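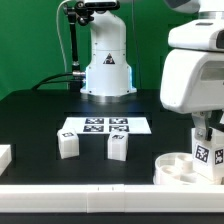
Wostska
Inicio / Trabaja con nosotros / Ofertas abiertas

Auxiliar de preparación de piezas y mesas de montaje (media jornada)

Lugar de trabajo: taller de Wostska, planta baja
Jornada: mañanas, de lunes a viernes, de 9:00 a 13:00
Incorporación: abril
Contrato: temporal, con posibilidad de prórroga
Salario: 1.000 euros brutos al mes en doce pagas
Plazas: 2

El puesto

Buscamos a dos personas para preparar, revisar y mantener los juegos de piezas Holus. Son piezas pequeñas, blancas y de acabado mate: cubos, bloques rectangulares, bloques con un extremo escalonado y piezas redondas. Se colocan sobre una mesa oscura y se encajan, se apilan o se ordenan según la ficha de cada ejercicio. Muchas llevan una marca cuadrada en blanco y negro que permite saber qué pieza es y cómo está orientada.

El trabajo es manual y se hace sentado la mayor parte del tiempo. No hay atención al público ni objetivos comerciales. Pedimos regularidad, buena vista para el detalle y que las cosas queden guardadas en su sitio al terminar.

Las piezas llegan al taller en bruto. De ahí pasan al repaso de bordes, al marcado, a la comprobación de encaje y a la caja. Un juego completo de la serie actual tiene 135 piezas entre las de uso y las de repuesto. Cada juego lleva su hoja de control, que firma quien lo cierra.

Tareas

Repasar los bordes con lija fina y cuchilla y retirar rebabas sin comerse las aristas. En los extremos escalonados se trabaja solo con lima plana.

Limpiar las caras antes de pegar las marcas. Se usa un paño sin pelusa y alcohol, y se espera a que se seque.

Cortar las marcas impresas y pegarlas. La marca se coloca siguiendo los lados de la pieza y sin tapar el borde negro. En las caras planas resulta sencillo. En las piezas redondas, donde la marca va sobre el canto curvo, hay que presionar desde el centro hacia fuera para que no se levanten las esquinas. Las marcas torcidas o con burbujas se quitan y se ponen de nuevo.

Comprobar el encaje de los bloques con su pareja. La pieza tiene que entrar con la mano, sin golpear ni forzar. Si baila o no entra, se aparta en la bandeja de devolución con una nota.

Preparar las mesas según la ficha. Cada ficha indica qué piezas salen, qué hojas de marcas se ponen debajo o al lado y con qué separación. Algunas disposiciones son ordenadas y otras se dejan con las piezas giradas a propósito. Estas últimas también se hacen siguiendo la ficha.

Recoger al final de la mañana, pasar un paño seco por la mesa y anotar las piezas que falten o estén dañadas.

Llevar el inventario en una hoja de cálculo compartida. Se rellena a mano en la mesa y se pasa al ordenador antes de salir. 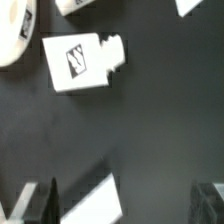 Trudy Maihi insiste en que lo más difícil del puesto es mantener la misma atención en la última marca de la mañana que en la primera. Pide a quien se presente que no intente correr durante las primeras semanas, porque un bloque mal marcado le hace perder más tiempo que una caja entregada tarde. También recomienda traer las gafas de cerca a quien las use, aunque sea solo de vez en cuando.

Requisitos

Saber manejar herramientas de mano pequeñas: cuchilla, lima, regla metálica, calibre. Se admite experiencia en maquetas, encuadernación, joyería, costura, montaje electrónico, restauración o cualquier oficio de banco. También vale la afición, siempre que se pueda enseñar algo hecho.

Leer y entender instrucciones escritas en castellano. Las fichas tienen poco texto y bastantes croquis.

Manejo básico de hoja de cálculo.

Permiso de trabajo en vigor.

No se pide titulación. Tampoco hace falta haber trabajado antes con este tipo de piezas, ya que el procedimiento de marcado se enseña en el taller.

Se valorará

Experiencia con plásticos impresos por capas y su lijado.

Conocimientos de dibujo técnico, aunque sean elementales. De vez en cuando hay que proponer un cambio en una pieza que encaja mal, y ayuda poder dibujarlo con medidas.

Haber llevado un almacén pequeño o un inventario.

Condiciones

El contrato tiene tres meses de duración inicial. El primero incluye el periodo de prueba. Las prórrogas dependen de la entrada de nuevas series y se comunican por escrito.

El taller proporciona bata, guantes, mascarilla para el lijado y herramientas. Quien prefiera usar su propia cuchilla o sus limas puede traerlas; se guardan en un cajón con llave. Las mesas tienen altura fija y las sillas se regulan. Si alguien necesita otra altura de trabajo o una lámpara con lupa, conviene indicarlo en la solicitud para tenerlo preparado.

Hay un descanso de veinte minutos a media mañana. En las mesas de piezas no se come ni se bebe. La cocina está al fondo del pasillo y tiene nevera y microondas.

El taller cierra la segunda quincena de agosto. El resto de las vacaciones se acuerda entre las dos personas contratadas para que no coincidan.

Proceso de selección

La selección consta de una revisión de solicitudes, una prueba práctica y una conversación corta el mismo día. La prueba dura dos horas y se paga a 30 euros, tanto si la persona resulta elegida como si no. Consiste en repasar los bordes de 3 piezas, pegarles la marca y montar una mesa sencilla a partir de una ficha. Se mira el resultado y también cómo queda el puesto al acabar. No se cronometra.

Las pruebas se hacen en jueves, en turno de 9:30 o de 12:00. Avisaremos con una semana de margen. Si el turno asignado no es posible, se puede pedir el otro respondiendo al mismo correo.

Cómo presentarse

Hay que enviar un correo a la oficina del taller con el asunto «Piezas y mesas» e incluir:

Nombre, teléfono y localidad de residencia.
Currículum de una página como máximo.
Una o dos fotografías de algún trabajo manual propio, con una línea que diga qué es y con qué se hizo.
Turno preferido para la prueba.

No hace falta carta de presentación. Las solicitudes sin fotografías se aceptan si se explica dónde se ha hecho trabajo de banco y durante cuánto tiempo. También se pueden entregar en papel, en sobre cerrado, en el mostrador de Jakham, en la misma planta, en horario de mañana.

Responderemos a todas las solicitudes. Los datos de quienes no sean seleccionados se borran al cerrar el proceso, salvo que nos pidan por escrito quedar en la lista para próximas plazas.

Preguntas frecuentes

¿Se puede hacer parte del trabajo en casa?
No. Las piezas no salen del taller hasta que la caja está cerrada.

¿Es compatible con otro empleo o con estudios?
Sí, siempre que se cumpla el horario de mañana.

¿Hay que cargar peso?
Las piezas pesan poco. Las cajas llenas se mueven con carro.

¿Cómo se llega?
Entrada por la calle Cosgrove, puerta lateral. Hay aparcabicis en el patio. El aparcamiento del edificio no está disponible para el personal del taller.

Otras ofertas abiertas: ninguna en este momento.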